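Nach der Übergabe fängt die Arbeit erst an

Wer eine Firma an die nächste Geschäftsführung abgibt, bekommt meist einen Blumenstrauß und eine Rede. Die frühere Chefin des Zulieferers Drakwood bekam außerdem einen Beratervertrag über 11 Monate. Im November lief er aus. Wir trafen sie kurz danach in Jedley.

Den Vertrag würde sie so nicht noch einmal unterschreiben. »Elf Monate sind zu lang. Nach drei Monaten wusste mein Nachfolger alles, was er von mir brauchte. Danach habe ich vor allem gestört.« Die Belegschaft sei mit Fragen weiter zu ihr gekommen, auch mit solchen, die sie nichts mehr angingen. Sie habe anfangs geantwortet. »Das war mein Fehler. Wer antwortet, führt noch.«

Drakwood hatte zuletzt 3.519 Beschäftigte. Mit 60 wollte sie aufhören, das stand für sie fest, lange bevor der Aufsichtsrat davon erfuhr. Die Suche nach einem Nachfolger zog sich trotzdem hin. Zwei Kandidaten aus dem Haus sagten ab, ein dritter wechselte zum Konkurrenten Heron. »Wir hatten Leute für jede Maschine eingeplant, aber keinen für mein Büro«, sagt sie.

Am Ende kam der Neue von außen, aus der Logistik bei Sepúlveda. Er strich als Erstes die Morgenrunde um sieben Uhr — eine Besprechung, die sie selbst eingeführt hatte. Ob sie das geärgert habe? »Ja, eine Woche lang. Dann habe ich gesehen, dass die Werkleiter ihre Zahlen auch ohne mich kannten.«

Anderen in ihrer Lage rät sie zu einer kurzen Übergabe mit festen Terminen und einem Büro außerhalb des Werks. Den Schlüssel solle man am letzten Tag abgeben. Sie selbst hat ihren noch zwei Monate behalten und abends manchmal Akten sortiert, die inzwischen im Archiv liegen.

Ein Aufsichtsratsmandat hat sie abgelehnt. Angebote gab es, auch aus der eigenen Branche. »Ich müsste dort Fragen stellen, über die ich mich früher geärgert habe. Vielleicht in einem Jahr.« Bis dahin liest sie den Geschäftsbericht von Drakwood wie alle anderen, wenn er erscheint.

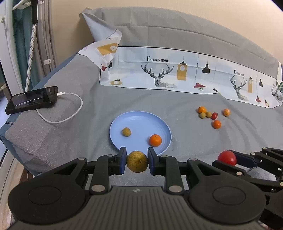

Weitere Gespräche aus der Reihe »Führungswechsel«

Zwei an der Spitze: Wie sich eine Doppelführung die Arbeit teilt

Vom Betriebsrat in die Personalleitung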